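4. Preparing the labels for your shelf set

Before you begin, read this section one time to the end. The Killeck label set works with the Noltance shelf rail, model 2771, and also with the older rail if you remove the end cap.

4.1 Wash your hands and let them dry well. Grease from the skin makes the ink spread.

4.2 Take one label sheet and lay it on a hard table. Each sheet has 10 labels. Write the names now, while the labels are still together on the sheet. Use a pencil first if you are not sure about the spelling.

4.3 Wait until the ink does not come off on your finger. With a thick marker this can take up to four minutes.
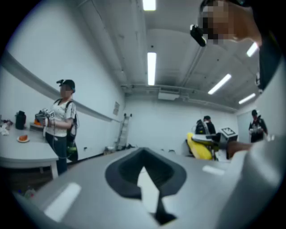
Fig. 6. At the work place, with a person leaning in from the upper right.

4.4 Fold the sheet along the printed line and open it again. Do this two times. Then tear slowly, starting from the corner with the small arrow.

Caution: Do not use a knife on the sheet when it lies on the rail. The rail scratches easily and the scratches can not be polished out.

4.5 Hold the label by its short sides and push the lower side into the rail. After this, press the upper side with your thumb until it goes under the lip.
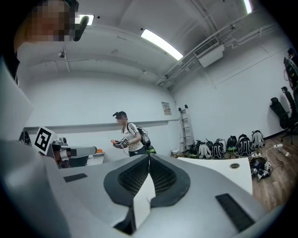 4.6 If the label bends in the middle, take it out and cut a very thin strip from one long side. Paper that was kept in a damp room becomes a little wider than the rail.

Note: Keep the sheets that you did not use in the flat envelope, with the printed side down. Do not roll them.

4.7 To change a label, slide it to the open end of the rail. Please do not pull it forward over the lip.

For replacement sheets, write to Siv Fagerlund at the Noltance parts desk and give the rail model.

Text revised 20 January 2022, H. Pascu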